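Gerwood Support Portal
Ticket: Episodes rejected at upload, "no task object found"
Product: Jiditz Recorder
Opened by: Nisha Rastogi, Prerkuvus
Assigned to: Naveen Mathur
Priority: Normal (changed from Urgent by assignee)
Status: Resolved, pending customer grumbling

Nisha Rastogi wrote, Feb 26, 2024:

Hi team. We're collecting pick-and-place demonstrations, small object to tray, teleoperated. The target is 1,000 accepted episodes for the Lodhi policy. I uploaded the first batch of 100 this morning and the validator threw out 40 of them with "no task object found in first frame". I've opened a good handful of the rejects by hand and the object is there in every one. It's small, but so are most beans.

Things I've already tried, to save us both a day:
Restarted the recorder.
Restarted the workstation.
Re-uploaded one reject without changing anything. Rejected again, so at least it's consistent.
Cleaned the lens. It was filthy, so thanks for nothing on that one, but no change.

Config is the stock tabletop profile. I changed the task name and the save path and left the rest alone.

Naveen Mathur wrote:

Thanks Nisha, and thanks for doing the restarts before I could ask. Could you send the first frame from a rejected episode, plus the validator log with verbose switched on? Please don't crop or brighten the frame. People do, and then we spend an afternoon diagnosing their photo editor.

Nisha Rastogi wrote:

Log attached. First frame of a reject is below, untouched. The operator has the gripper open and hasn't started the approach. Tray's on the left, object's on the right, plenty of bare table in between. A toddler could label it.
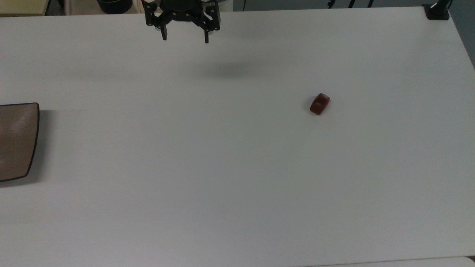 The accepted episodes use the same table and the same prompt ("put the object in the tray"). As far as I can tell the only difference is where the operator happened to put the thing down before hitting record. We told them to vary the position, as your own collection guide says to, in bold.

Naveen Mathur wrote:

Found it, I think. The verbose log has this for every reject:

candidate 1: area below min_object_area, discarded
candidate 2: touches image border, discarded
candidates remaining: 0

Candidate 2 is your tray, which is being ignored correctly. Candidate 1 is your object. The stock profile was tuned on mugs and blocks, so anything smaller gets treated as a speck on the lens. Your accepted episodes are the ones where the object was placed closer to the camera and scraped over the threshold. That has a nasty side effect: your 60 good episodes lean heavily toward one part of the table. Train on those alone and you'd get a policy that's very confident over a patch of bench and baffled by the rest of it.

Please do the following:
1. In the task profile, set min_object_area to small. Leave the border rule on.
2. Check that detector_colour_mode is on full. Some older profiles ship with it on grey.
3. Rerun the validator on the stored files. No need to record anything again.
4. Keep the rejects. Do not let anyone "tidy up" the folder.

Nisha Rastogi wrote:

Step 4 arrived in the nick of time. Someone had already dragged the folder to the bin. It's back out.

Step 2 was on grey. I'd swear I never touched it, and the file history agrees with me, for once.

Reran the lot: all 100 accepted. I also plotted the starting positions as you hinted, and yes, the original 60 were bunched up at the near end like they were queuing for the ferry. With the 40 back in, the spread looks reasonable.

Two questions before you close this. Will the small setting start picking up crumbs? And can the validator say "object too small" when it means the object is too small?

Naveen Mathur wrote:

Crumbs: possibly, if they're big crumbs. Wipe the table between sessions and spot-check the overlay on each new batch. If it ever finds two candidates it flags the episode for review and doesn't guess.

Error message: fair cop. I've raised it with the recorder developers. The current wording has been in there since October and I'm told it was meant as a placeholder.

Marking as resolved. Reply within the week to reopen.

Nisha Rastogi wrote:

Fine to close. Next batch goes up once the operators are back from lunch.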